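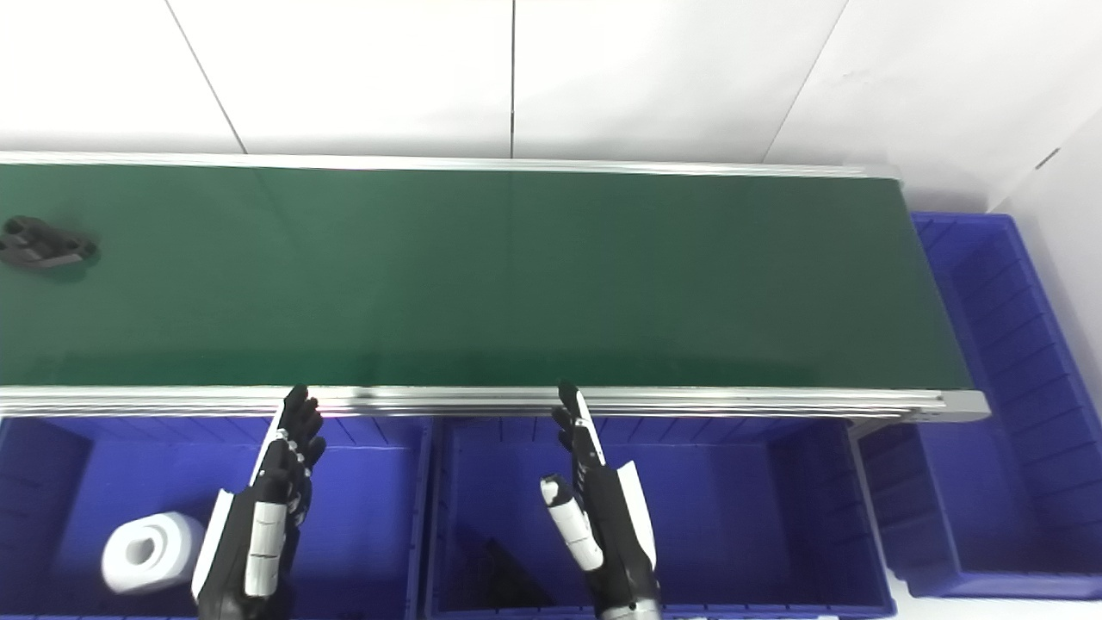 Short stair climbs between meals help steady blood sugar, Todura study finds

21 November 2020

Good news for anyone who lives or works near a flight of stairs! Researchers at the Todura Institute have found that adults with prediabetes who climbed stairs for a few minutes after lunch and dinner had smaller rises in blood sugar than those who sat down to rest.

The study, called Vekitz, followed 100 adults from the towns of Brirnevis and Ankrah. Half were asked to climb stairs at an easy pace after two meals a day, and the other half kept to their usual habits. Everyone wore a small glucose sensor on the upper arm and filled in a short food diary each evening.

By the end of the trial, people in the stair group were spending less of the day with high readings. Many of them also said they felt less sleepy in the afternoon, although the study was not set up to test that.

"I was hoping for a small change and we got a clear one," said Lamisi Zakaria, who led the work. "What I love is how little it asks of people. You finish your lunch, you go up and down a few times, and you get on with your day."

Working muscles take up sugar from the blood, and the large muscles of the thighs and hips can use quite a lot of it. Earlier studies have looked at walking after meals, but Zakaria's team wanted something that would fit into a short break and wouldn't depend on the weather - Ankrah gets plenty of rain.

Nobody had to run, and people could hold the handrail or stop whenever they wanted. Those with knee pain were offered a low step at home instead. Their results were a little more mixed, and the team plans to look at that group more closely.

There are limits. The trial was fairly small, and the people who signed up may have been keener on exercise than most. It also can't say whether the habit would keep anyone from developing type 2 diabetes in the long run. Anyone taking medicine to lower blood sugar should talk to a doctor before changing their routine.

A bigger trial is already being planned, and it's an exciting one. The team hopes to sign up 500 people next June, including older adults and night-shift workers, and to follow them for two years. Sign-up details will be posted at clinics in both towns in the spring.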